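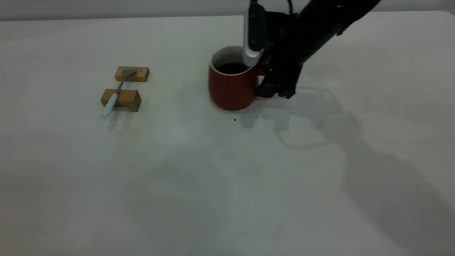 Re: [hardwater-tea] Scum on top of black tea, and kettle advice please

Quick one before I go out, sorry, will be scrappy. Replying in bits below the quoted stuff.

> Hello all, new to the list. We moved to Nasmont in August and every
> cup of tea I make has a brown film on it within a minute or two. It
> clings to the sides of the mug and breaks up like thin ice when you
> stir. Same teabags as at the old house. I have scrubbed the mugs,
> tried another brand of milk, and boiled the kettle twice.

Boiling twice won't shift it. It's the water. Nasmont is all chalk, everyone up there has it, my sister's taps look like stalactites. The film is calcium from the water joining up with stuff out of the tea. Harmless, just ugly. More of it the longer the tea sits so drink faster I suppose.

Things that cut it down for me, best first:

Filter jug. Mine's a Flekura, the tall one. Film gone completely with a new cartridge, creeps back after a few weeks, and by the end you're basically pouring tap water through a sponge. Change it when the film comes back and ignore the little dial on the lid, mine has said "ok" since I bought it.

Squeeze of lemon. Works straight away, no film at all. Only any use if you drink it black, obviously it does horrible things with milk.

Stronger tea. Sounds daft but a weak mug in hard water is worse than a strong one. I leave the bag in for 5 minutes now.

> The old kettle has a white crust and bits are coming off into the
> cups. Is it worth descaling or shall I just get a new one? I was
> looking at the Urnico, which is 2000 watts. Is that enough?

Descale first, it's pence. Citric acid, a couple of spoonfuls in a half full kettle, bring it up to the boil, switch off and walk away. I give it 35 minutes, then tip out, rinse, boil fresh water, tip that out as well. Do not use malt vinegar in a plastic kettle. I did. Chip shop tea for a week. 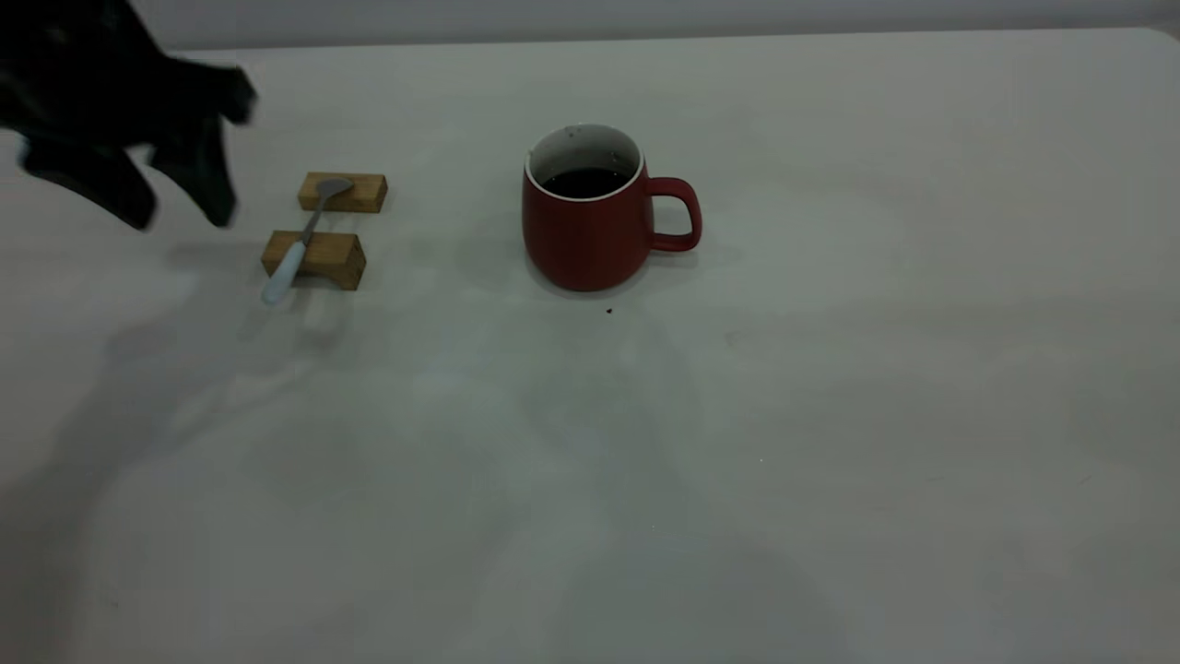
Two small blocks, light wood.

The Urnico is fine — I had one at the old flat. Slower than the 3kW sort but not so you'd notice for one or two cups, and it's quieter. Bad points: the spout mesh clips out too easily and the water window is round the back of the handle where you can't see it if you're left handed. I paid 17 quid in a sale, wouldn't pay a lot more then that. Whatever you get, look for a flat base inside with no bare element. The coiled ones are a nightmare to clean.

And empty it at night. Standing water is what builds the crust up. Fill with what you need in the morning.

> Somebody at work swears by bottled water for tea. Surely that gets
> expensive?

It does, and half of them are as hard as your tap anyway. Read the label, calcium is usually on the back in tiny print. You want a low number, but too low and the tea comes out flat and a bit sour. I tried mixing, half filtered and half straight from the tap, and liked that better than either on its own. Worth a go before you spend any money.

What I haven't tried is a proper softener. There was a long thread on them a while ago, look in the archive under Desmet, which is the make most people were argueing about. From memory the plumbing lot said keep one unsoftened tap in the kitchen for drinking and the others said the kettle stayed clean for the first time ever. No idea who won. If anyone still has theirs running can they say what the salt costs them, as I'm half tempted.

Oh and the mugs — bicarb on a damp cloth for the brown ring. Not wire wool, it scratches the glaze and then the stain has something to hold on to.

Got to run. Will try and find the archive link tonight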